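Finger choice for hand-held gripper – clothes and bedding

Omon
Posts: 80
4/8/20
Hello all. I am comparing two sets of fingers for our hand-held gripper, before we make the same ones for the arm. One set is the flat black type with triangular cut-outs, the other is the solid Rolmont type with a rubber face. The task is to pick up clothes from a bed and put them down folded.

With the flat ones I can hold a thick knitted thing by the middle and it keeps most of its shape. 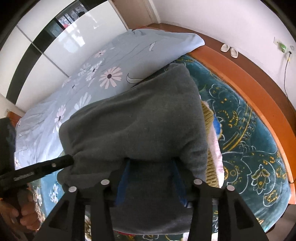
My problem is with thin cotton. The fingers close well, but I often take a fold of the duvet cover together with the shirt. The Rolmont set does this less, but it pushes thick pieces away. Which one would you choose for the arm?

Venckus
Posts: 1244
I would choose the flat ones. Bending is good for cloth, and you can learn to come in at a lower angle. In December we tried solid fingers on towels and I was not satisfied.

Cokton
Posts: 5
I do not agree with Venckus. By hand you feel when you have caught the cover, the arm does not feel it. For me the solid set is safer.

Venckus
Posts: 1244
Then add a current limit in the controller. It is a small change.

Cokton
Posts: 5
The limit tells you that you hold something. It does not tell you how many layers.

Omon
Posts: 80
Thank you both. Cokton is right about the layers, but I do not want to lose the thick pieces. I will do 100 grasps with each set – same clothes, same bed – and write the results in this thread.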